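Reading time: 3 min

December
By Josphat Nyaga

Progress report to the Lukumay Fund: the Fergate common room

When we last wrote, we had a room with four walls, a radiator that knocked, and a grant of £3,349 to turn it into somewhere the residents of Fergate House might choose to sit. We still have the walls. The radiator has been bled and now knocks only before breakfast, which the early risers say they find useful.

Money first, as I know that is the page you turn to. The carpet took the largest share. We had hoped to keep the old one, and Rindus, who did the fitting, were very polite about it until they lifted a corner. After that they were less polite. The new one is grey with a stripe, chosen after a vote in which brown came a close second and the person who wanted brown has asked for this to be recorded. It is now recorded.

The sofa came second-hand through Amov, the furniture reuse people on the ring road. Cream leather was not on our list. Our list said "dark, washable, cheap", and we managed one of the three. But it is long, it has padded headrests, and several residents who had refused every other seat in the building sat down on it in the showroom and had to be talked into leaving. Delivery was booked for 9 in the morning and took place at 2 in the afternoon, by which time the fire door had been propped open for five hours and the warmest place in the building was the car park.

Getting it in meant taking the common room door off its hinges. The door is back on. It closes if you lift it slightly.

Your last letter asked how the room is being looked after day to day, and whether the residents are involved. They are, after some discussion. We now have a tidying rota pinned up by the kettle. Whoever is on it clears the cups, straightens the cushions, and folds anything made of fabric that has been left on the seats. This last duty is bigger than it sounds. People bring down blankets, cardigans and the odd tea towel, and go back upstairs without them. The rule is that a thing gets folded and put on the shelf, and if it is still there at the end of the month it goes to the charity bag. So far the charity bag has received one scarf, which was claimed back with some force.

Folding standards vary. There is a school that folds in thirds and a school that folds in half and half again, and they have each been seen refolding the other's work. I have declined to rule on it. 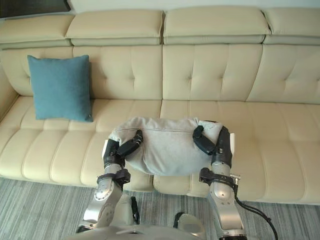 The cream leather gets a wipe with a damp cloth once a week and has held up better than I feared. There has been one incident with beetroot. The manual that came with the cleaning kit recommends "prompt attention", and it got prompt attention from four people at once, all with different advice. No lasting mark, though I could show you where to look.

As for use, we promised you 60 visits to the room in the first month and passed that before the curtains were up. I would like to credit the programme of activities. The programme so far consists of a quiz and a talk on hedges, and I suspect the headrests did more.

Still to do before the next report:

The curtains are up but are too short. Rindus have offered to let them down and we have accepted.

The lamp by the window needs a plug that matches this country.

The bookcase is in the corridor, where it has started to collect books on its own account. We may leave it there.

We have a small underspend and would like your permission to put it towards a side table - at present people rest their mugs on the windowsill and then forget the mugs. If you would rather have the money back, please say so soon, as one of the residents has already measured up.

Receipts follow by post. The one from Amov is handwritten and I have typed out my best reading of it underneath.

Josphat Nyaga
Fergate House

Related items
Lukumay Fund: guidance on small changes to your budget
Fergate House: bleeding the radiators, a short history
The hedge talk: notes and corrections
Common room tidying rota, revised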